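Search articles
Enter keyword, author or DOI
Go

4.2 Changes in the work of room staff

The study site was a guest house run by Skatport, where 13 room attendants make beds, change covers and set out cushions across two buildings. Before August, all of this was done by hand in the usual way. From August on, part of each shift was given over to recording bed work with hand-held grippers, so that the recordings could later be used to train the arm that the company plans to bring in for linen handling. We followed the attendants through this period with shift notes and interviews.

The first change was in pace. Attendants who were used to pulling a quilt straight with both arms now had to work through two narrow fingers, and they described the work as slower and harder on the wrist. One attendant said that she "had to think about a pillow for the first time in years." Shift plans were not adjusted at first, and the rooms assigned to recording were often finished after 3 p.m. The supervisor, Bindu Devadiga, then cut the number of rooms on recording shifts, and complaints about late finishes mostly stopped.

The second change was in what counted as a good bed. The attendants had their own order of work, which differed from person to person. For the recordings they were asked to keep to one order and to pick up soft items near the middle of an edge. Several of them disagreed with this. Patterned covers and mixed cushions (Figure 3) were raised often in the interviews, as attendants felt that these beds called for more judgment than the plain white ones in the written instructions.
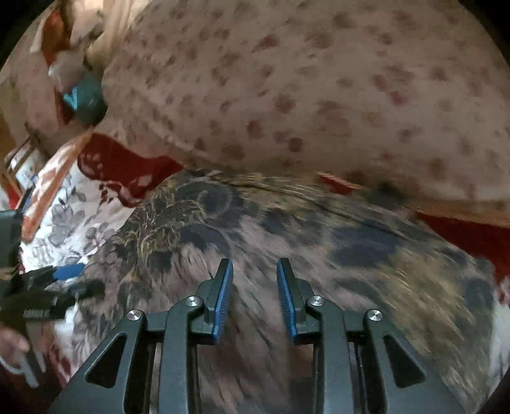
Figure 3. Hand-held gripper over a patterned quilt, with a spotted pillow or bolster and cushions on the bed.

By the end of the period the site had logged 2,425 recordings, of which 2,000 were kept. The rest were dropped during review, mainly for long pauses or for items handled outside the agreed order. Attendants were not told which of their recordings had been dropped, and this came up in the interviews more than any other point. They wanted to know what had been wrong. Two of them compared it to a room inspection where the result is never shared.

Views on the planned arm were mixed. Attendants with back or shoulder trouble hoped that it would take over the lifting of heavy quilts. Others expected fewer hours. Skatport stated that no posts would be cut in the first year, but this was given verbally and the attendants we spoke with did not treat it as settled. Pay for recording shifts was the same as for ordinary shifts, although the attendants saw it as a form of training work and compared it with the extra paid for showing new staff the job.

We return to the question of pay in Section 5.

Related articles
Arumugam: Shift planning and task recording in small hotels
Who corrects the machine? Interviews from the Zullum laundry
Wrist strain in hand-held gripper work: a field report
Arnen: Staff consent and workplace recordings

Contact | Copyright and permissions | Back to top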